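Getting creases out of a green table cloth without ironing it in place?

Posted by Urkaveo in Home & Laundry

Hello all, hoping somebody can help. I've got a plain green cloth that lives on the table in our back room, and it's been folded up in a drawer since December. I put it on this morning and smoothed it out as best I could with my hands, but the fold lines are still there. They're faint, I grant you, but once I've spotted one I can't stop looking at it.

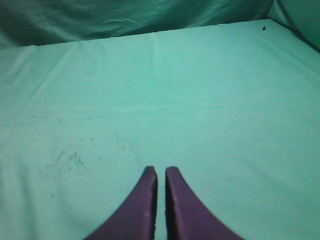
I've tried giving it a good tug from each side and that got rid of the worst. The label went years ago so I've no idea what it's made of, which makes me nervous about going at it with a hot iron -- I've melted a blouse before and I'm not keen to repeat it. We use the table for putting practice games and the like when it rains, so I'd like it flat enough that a ball doesn't wander off on its own. 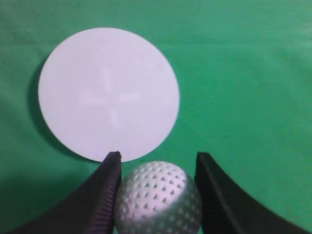 It doesn't have to be perfect, I just want the lines gone before my sister comes round. Would damping it down and leaving it overnight do anything? Or am I better off taking it off and putting it through a cool wash?

Storier
439 posts

Yes to damping it! Plain water in a spray bottle, a light mist all over, then smooth it outwards from the middle with the flat of your hand and leave it alone till it's dry. Put a towel or something waterproof under it first if you care about the table top (I didn't, and I've got a white bloom on mine to this day). I'd try a hidden corner before you do the lot, in case the colour runs. Mine took 3 goes but the folds did come out in the end.

And next time roll it round a cardboard tube. Wrapping paper ones are too thin, ask at a carpet shop.

Heltgate
just iron it, low heat, tea towel on top

Sasaki
230 posts

I'd be careful with the iron if you don't know the fabric, even through a tea towel. If you do wash it, go cool, skip the spin or use the shortest one, and hang it over a door while it's still heavy with water -- the weight pulls most of the creases out for you. Don't peg it in the middle or you'll have a new line to moan about.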